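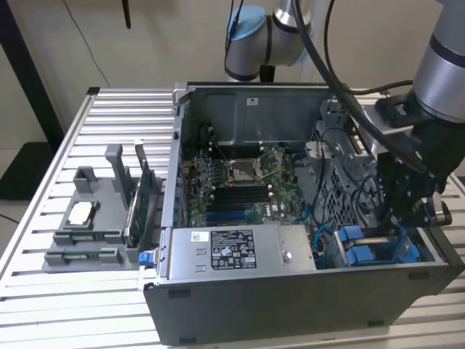
By the Juvulov Notebook
Wed 7 August
Filed under: Local, Work

I've been driving past the Plavon building on Dinsa Road for years and never once had a reason to go in. Last week they opened the doors for an afternoon, so I finally went, along with what felt like half the town and a good number of kids who were way ahead of me on the technical stuff.

Plavon, if you don't know it, takes in old office computers, fixes up the ones worth fixing and strips the rest for parts. Last year that came to 2171 machines, according to the sign by the front desk. The new thing, and the reason for the open house, is a project called Narnus, which is about getting robot arms to do some of the fiddly work inside a desktop computer. Think memory sticks, cards, processors, all the little pieces that have to go in straight or not at all.

I got there early and still ended up in the third group! They were taking people through in batches, with 20 minutes or so at the robot table, and then you were free to wander over to the sorting shelves and the coffee. (Good coffee, by the way. Bad cookies.) 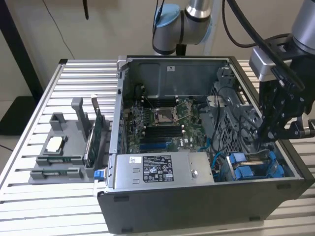

My own history with computer repair is short and sad. I once tried to add memory to our family desktop, pushed too hard, and ended up paying a shop more than the computer was worth. So I was pretty happy to see how the Narnus table is laid out, with the Dell on its side, wide open, and the loose parts standing by in a gray 3D-printed holder: the card upright in its slot, the processor in a little square pocket, two memory modules below. I want one of those holders for my kitchen drawer. The socket in the middle of the board was empty, and one of the arms had its black gripper hanging right over the open case, which made the kid next to me stand on tiptoe.

The staff were good about questions. I asked if the arms were fast and got a laugh. Speed comes later, they told us, and right now they care more about getting the same job right over and over. Somebody else asked about jobs, and the answer was that the repair bench is still hiring.

By closing time they'd had over 323 visitors, and the parking lot was a mess. There's another open afternoon planned for September, with groups capped at 60 people. Sign up at the front desk if you want in, and wear comfortable shoes, as there's hardly anywhere to sit.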